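The Long Afterlife of a Bunch of Flowers

Fresh bouquets die politely within the week. The dried kind moves in and stays.

My sister-in-law's wedding bouquet has lived longer than her marriage. It hangs upside down from a curtain rod in her spare room, the color of weak tea, and she dusts it with a hair dryer on the cool setting. She no longer has the husband, the china or the dog. When I asked why she kept the flowers, she looked at me as if I had proposed throwing out the window.

Dried flowers were supposed to be over. My grandmother's generation kept them under glass, my mother's generation kept them in baskets in the bathroom, where they absorbed steam and hairspray, and mine was going to be the one that finally let them go. Then the stores filled up with bunny tails and bleached ferns, and a friend of mine paid more for a bundle of dead grass than I had paid for my shoes.

I went to see where some of it comes from. Arnmont is a town with one traffic light and a great deal of hay, and on the road out of it there is a shop called Oltudetti that has sold seeds and fence wire for 30 years. The flowers started as a sideline in November, when business is slow. Now they take up the whole loft. You climb a ladder into a smell like an old library that somebody has rinsed in pepper, and you keep your head down, as everything hangs at exactly the height of your face.

The method is not much of a secret. You cut the stems in the late morning, strip the leaves, bind them in small bunches and hang them in the dark for 2 weeks. Strawflowers hardly notice. Roses shrink and take on the look of someone who has read their own reviews. Peonies drop everything on the floor the moment you turn your back, and tulips should not be attempted by anyone who is easily saddened.

I bought a bunch of statice and drove home with it belted into the passenger seat.

Keeping it turned out to be the harder part. A dried bouquet wants no water, no sun, no damp, no draft and no visitors with big sleeves. It sheds if you move it and gathers fluff if you don't. I tried 7 different spots in the apartment before settling on a shelf too high to reach, where I can't really see it either. 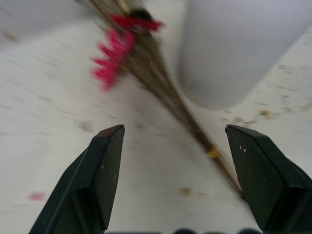
There is a spray for all this, naturally. Stukico makes one that promises to hold the petals in place, and it does, along with a passing moth. The rival product, Mengal, smells of coconut and leaves a shine that makes the flowers look laminated. The woman at the counter in Arnmont sells both and uses neither. Her advice was to buy another bunch when the first one falls apart, which I suspect is also how she feels about the sprays.

My sister-in-law came over last month and inspected the statice from a kitchen chair. She thought it needed a hair dryer. I said I'd had it less than a year and was hoping to avoid that stage of the relationship. She got down, went through my bathroom cabinet until she found one, and climbed back up.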